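**Fahy Harriers Athletics Club**
**Minutes of the general committee meeting**
July 18, 2026, upstairs room at the Fahy clubrooms

**Present:** Luana Vieira (chair), Baltasar Zabala (coaching), Loukia Lazaridis (secretary, minutes), Declan Pearce (race director), Valdir Guimarães (equipment and track)

**Apologies:** none received

Meeting opened 7:05 pm.

**1. Previous minutes**

Minutes of the last meeting were read and accepted with one correction. Under track bookings, "inside lanes" should read "outside lanes". Moved Declan, seconded Valdir. Carried.

**2. Matters arising**

The lock on the javelin cage has been replaced. Valdir holds one key and the second is on the hook in the office.

Loukia wrote to the council again regarding the floodlight at the 200 m start. The reply says it is on the works list with no date given. She will write again if the light is still out by the next meeting.

The old results boards have not been collected by the school. Declan to ring them. If they are not wanted they go to the tip.

**3. Winter relay carnival — review**

Declan tabled his report. Entries closed with 63 teams across all grades, up on last year. Most of the increase was in the mixed masters relay and the under 16 girls.

The program ran to time until the 4 x 800, when two heats had to be merged after late scratchings. The change was announced over the PA but some teams in the warm-up area did not hear it. One team from Skosard missed the start and has written to the club. Their letter was read out. It was agreed that the complaint was fair. Declan will reply with an apology and a refund of the team entry.

Discussion followed on the call room. Baltasar said the marshals did well with what they had but there was no written procedure for a merged heat. Athletes should be called in person and ticked off a sheet before anyone walks to the line. Luana asked that this be written down before the next carnival and not left to memory. Baltasar will draft one page.

Changeover zone judging was also raised. Three disqualifications were given and one was overturned on protest when the judge at that zone could not say which lane had infringed. Valdir suggested each judge take no more than two lanes. This would need more people than we had on the day. Declan thinks Grerasska would lend officials if we return the favour at their road race. Left with Declan to ask.

The canteen sold out of hot food before the finals. More rolls next year.

**Action:** Declan to reply to Skosard and approach Grerasska. Baltasar to draft call room procedure.

**4. Track access and lane use**

The council has confirmed our two weeknight sessions to the end of the season. The rate is unchanged. The early morning session was not renewed and has gone to the soccer club for fitness work.

Baltasar reported that the middle-distance group and the sprint group are getting in each other's way in the first half hour. The sprinters want lanes 1 and 2 for starts and the distance runners want lane 1 for reps. There was a near miss last month when a junior stepped across to pick up a drink bottle.

After discussion it was agreed:

- Lanes 1 and 2 are for distance reps until 6:30 pm.
- Block starts and sprint work to use lanes 5 to 8 on the home straight.
- Lanes 3 and 4 are kept clear on the home straight while both groups are running.
- Bags and bottles go behind the rail.

Valdir pointed out that the surface in lane 8 is lifting near the 100 m start. He has marked the spot with paint. Sprinters should start from 5, 6 or 7 until the council has looked at it.

**Action:** Loukia to email the lane rules to all members. Valdir to report lane 8 to council.

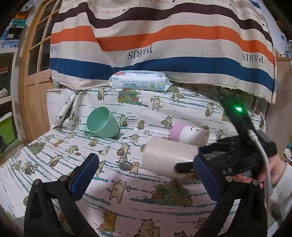
*Striped fabric with "PARIS" lettering.*

**5. Coaching report**

Baltasar reported steady numbers in the junior squad and a drop in the seniors, which is usual for the cold months. The Tuesday hill session has been moved to the reserve while the path behind the bowling club is dug up.

Two members have finished the level one coaching course and are waiting on their certificates. They can assist but should not take a group alone until the paperwork is through. Their course fees will be reimbursed as agreed in January.

He asked the meeting to consider a beginners' group, eight weeks, walk and run, finishing with a timed 3000 m on the track. There have been several enquiries from parents who wait in the car park during junior training. Luana was in favour. Declan asked who would lead it. Baltasar is willing to take the first block if someone else covers the under 12s. Valdir has offered, on the condition that he is not asked to do hurdles.

Cost was discussed. Luana preferred a small charge with membership offered at the end. Loukia said that anyone training with us has to be covered by insurance from the first night and she would need to find out whether a short-term registration is available. No decision on price until this is known.

**Action:** Loukia to check short-term registration. Baltasar to bring a session plan to the next meeting.

**6. Equipment**

Valdir has gone through the shed. Findings:

- Starting blocks: four sets in good order, one with a stripped thread. He can repair it.
- Hurdles: the feet on several are bent and they rock in the wind. Usable for training only.
- High jump mat: the cover has split along one seam. Needs a canvas repairer.
- Relay batons: short one full set after the carnival.
- Stopwatches: batteries replaced in all.

A quote from Hamano for new training hurdles was tabled. Luana felt it was high and asked for a second one. Declan said the Hamano hurdles the club already has are the ones that have lasted, and he would sooner pay for those than buy cheap and replace them. It was agreed to get a second quote for comparison and decide next time.

Moved Valdir, seconded Baltasar, that the mat cover be repaired without waiting for the next meeting, up to $800. Carried.

Members are again asked to put the shot and discus back on the correct racks. Implements were found in the long jump pit twice this month.

**Action:** Valdir to arrange mat repair, replace batons and obtain second hurdle quote.

**7. Cross-country travel**

The regional cross-country is at Skosard this year. The course is the same as two seasons ago except that the creek crossing has been taken out. Declan has walked it and says the back hill is still the hardest part and long spikes will be needed if there is rain.

A bus was discussed. Loukia has a price for the larger one, which only makes sense if it is close to full. Families with children in the early races generally drive themselves. Agreed to ask for names first and book the smaller bus if there is enough interest. Juniors travelling without a parent need a signed form, no exceptions.

Club singlets must be worn. Luana has spare singlets in most sizes, but nothing in a men's small.

**Action:** Loukia to circulate bus list and junior travel form.

**8. Correspondence**

In:

- Letter from Skosard re 4 x 800 (see item 3).
- Council, floodlight and track bookings.
- Grerasska, invitation to their road race. Entry forms are on the noticeboard.
- Thank-you card from a retiring field judge.

Out:

- Council, floodlight.
- Letter of support for a junior member's travel grant.

Correspondence accepted.

**9. General business**

*Club records.* Declan noted that the honour board has the wrong year against the women's 1500 m. The signwriter will fix it when the new names go up. Loukia asked that hand-timed and electronic records be listed separately from now on. Some discussion, generally supportive. Declan to bring a draft list.

*Website.* Results have been going up late. Luana will take over posting them until the end of winter.

*Dogs.* There have been dogs off lead on the infield during throws training. Throws coaches are to stop the session and ask owners to leave the infield. If it continues we will ask the council for a sign.

*Presentation night.* Deferred. Luana would like ideas for a venue other than the bowling club.

**10. Next meeting**

Date to be set by email. Items for the agenda to Loukia at least a week ahead. Carried over: hurdle quotes, beginners' group, records list, presentation night.

Meeting closed 8:50 pm.

Minutes taken by Loukia Lazaridis.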